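Girnine Centre, Urnach: part-time office and rooms assistant
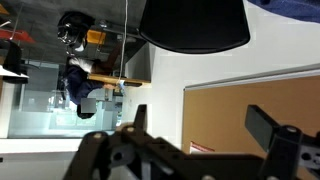

The office at Girnine, with the cork noticeboard on the wall.

Bravum runs the Girnine Centre, a set of offices and meeting rooms let by the day. We are looking for an assistant to keep the rooms in order and help at the front desk.

Hours: 20 a week, spread over 4 mornings. One evening a month for the tenants' meeting.

Reference: 432

What the job involves

Setting out chairs and desks before bookings and putting them back afterwards. Some bookings overlap, so you will need to read the room plan and work quickly.

Keeping the noticeboards up to date. Old notices come down every week, and new ones need the date written in the corner before they are pinned up.

Checking chairs for loose arms, worn seats and broken castors, and reporting faults in Nuchit, our booking system. We will show you how to use it.

Answering the phone, taking in parcels and letting visitors into the building.

What we are looking for

You should be able to lift and move office furniture, with a trolley for the heavier pieces. Clear handwriting helps - so does a good memory for where things go. Experience in a school, library or office would be useful but is not required.

The post runs until the end of February in the first instance. Pay is 1045 a month before tax, with paid holiday on top.

How to apply

Send a CV and a short letter to the Bravum office in Urnach, or hand them in at the front desk. Please quote the reference and say which mornings you cannot work.

Closing date: Sunday, August 13, 2023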